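Befehlsgeräte beschriften: Gespräch mit Iraís Carrillo

Seit 8 Jahren prüft Iraís Carrillo bei Prenamia Drucktastergehäuse, bevor sie an die Schaltschrankbauer gehen. Zum Programm zählen Ausführungen mit vier und mit fünf Befehlsstellen. Die häufigste Rückfrage der Kunden betreffe die Reihenfolge der Tasten. „Im Datenblatt steht sie von links nach rechts. Montiert wird aber oft senkrecht, und dann muss festgelegt sein, welches Ende oben liegt.“
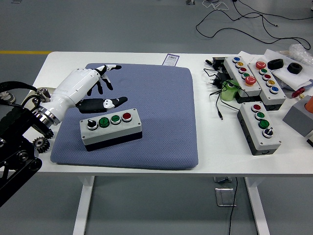 Für die Anordnung gilt im Haus eine interne Vorschrift, die Carrillo im November überarbeitet hat. Die Position 1 wird darin von der Seite der Leitungseinführung aus gezählt. Bei den fünfstelligen Gehäusen sitzt der rote Pilztaster an einem Ende, daneben folgen Grün, Rot, Gelb und Blau. „Der Pilztaster gehört an den Rand. In der Mitte stört er beim Betätigen der Nachbartasten.“ Die vierstellige Ausführung trägt einen schwarzen Drehwahlschalter, zwei grüne Taster und einen roten. Zwei gleiche Farben nebeneinander hält Carrillo nur mit Bezeichnungsschild für zulässig.

Geprüft wird auf weicher Unterlage, damit der Gehäuseboden nicht verkratzt. Eine Charge umfasst 324 Stück. Beanstandet werden meist Deckelschrauben mit falschem Anzugsmoment. „Der Deckel liegt dann an einer Ecke nicht auf, und die Dichtung arbeitet nicht.“ Die Schilder liefert Cidetti, Nachbestellungen laufen über Hjørdis Tangen im Einkauf.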